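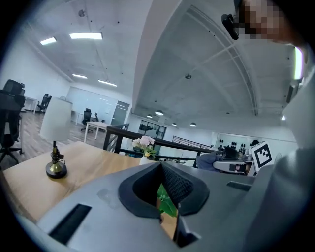

Hand-held gripper at the table by the railing, upstairs office. The second one is just behind it.

From: Kalkidan Mekonnen
To: equipment-planning list
Subject: Re: Grippers for next year, and what else we ought to put in for

Dear all,

Thank you, Abenezer, for setting it out so clearly, and apologies to everyone for taking so long to answer. I wanted to spend a proper afternoon with the people doing the recording before I said anything about money, and then I wanted to sleep on it, and then of course the printer lease came up and swallowed two days. Anyway, I have now been upstairs and watched, and had a go myself (I was dreadful at it, but everyone was very kind), and I feel a good deal better informed than I did in June.

I'll put Abenezer's message below with my answers in between, as I know some of you read these on your phones and get cross when you have to scroll to the bottom.

On 18th August, Abenezer Berhe wrote:

> I have gone through the sheet again and I still think we should buy
> four more sets of hand-held grippers for Pendthorpe and leave the
> proper arm until the year after. The hand-helds are what people are
> using every day. The arm would look lovely in the corner.

I agree with nearly all of this, and I did laugh at the last bit. My one worry is the number. Four sets sounds sensible until you think about who is going to hold them. Ebise tells me that on a normal day there are two people free to record, three if Dong-hyun isn't over at Tunstall, and I can't see that changing before spring. I would sooner buy two sets now and write the other two into the plan with a note against them, so we can ask again without starting the whole argument afresh.

> The quote from Sarent is 700 a set, with the marker blocks included
> but not the spare pads. I think the pads are where we will get
> caught out.

Yes, yes, yes! Please let us not forget the pads. When I was up there I had a good look at the ones in use, the black pair that come to a point, and asked Adanech how long she gets out of them. She said it depends entirely on what you are picking up, and that she keeps her own tally in the back of a notebook. I've asked her to type it up for us. In the meantime I have put 12 spare pairs on the sheet as a separate line, so that they can't be quietly folded into the price of the grippers and then trimmed off when somebody is looking for savings. I have seen that done to vacuum cleaner bags and I don't mean to see it done to us.

With two sets at 700 each, and 437 for the pads and the delivery together, we are comfortably inside what we have. Our line for the year is 3117, and I would like to keep what's left over for the things I'm coming to next.

> I haven't put anything in for furniture. I assumed we would go on
> using what is there.

This is the part I most wanted to write about, so do make yourselves a cup of tea.

The reason I sent the picture round is that I think it shows rather well how the work is being done. It's an ordinary wooden table with a lamp on it and a little white vase of flowers, the railing is right behind, and the desks and office chairs are just across the way. For the kind of tasks we have been asked to cover (tidying, moving small things about, flowers and plants and the like) an ordinary table is just what is wanted, and I would be sorry to see us spend money on a special bench that looks like nobody's home. So I am with Abenezer on that.

But I would like two modest things. First, somewhere to put the grippers down. They have broad, smooth shells and they take up more room than you expect, and at the moment there is nothing on the sheet for racks or trays or even a shelf. A pair of padded trays would do very nicely. Secondly, a box of everyday objects that belongs to the project, so that people are not borrowing from the kitchen at Pendthorpe and then having to remember what goes back. I've had words with myself about how much stuff one needs and I think one good-sized box to begin with, topped up as we go.

I would also like us to think a little about lamps. The one on the table is a pleasant thing with an off-white shade and I've no wish to lose it, but if Nasgate are going to record the same tasks we should agree whether they have the same sort of light or a different one on purpose. Dong-hyun, you had views on this at the last meeting and I'm afraid I was writing down something else at the time. Would you send them to the list?

> Last thing. Can we please decide who looks after the chargers and
> cables? I have found them in three different drawers.

Ebise has very generously said she will, as long as everyone brings them back to the same drawer, and she would like a label maker. I have put the label maker on my own office budget so you needn't see it.

So, to save you reading all that again, what I should like to send to Sarent and put on the sheet is two sets of hand-helds, the spare pads, the padded trays and the box of objects. The arm moves to next year with Abenezer's costing attached to it as it stands, and we ask Sarent whether the price would hold if we came back for two more sets in the spring. I don't suppose it will, but they were decent about the delivery charge last time, and it costs nothing to ask.

If anyone at Tunstall wants to be included in this order, please shout now. I had a very long telephone call after the previous one went in, and I'd be glad not to have it twice.

Adanech, could you also let me know whether you want left-handed people considered in any of this? I am one, which may account for some of how badly I did, though Ebise was too polite to say.

Warmest wishes to all of you, and thank you for the flapjack,

Kalkidan

--
Kalkidan Mekonnen
Planning and purchasing, Pendthorpe
Please reply to the list and not just to me, or Dong-hyun won't see it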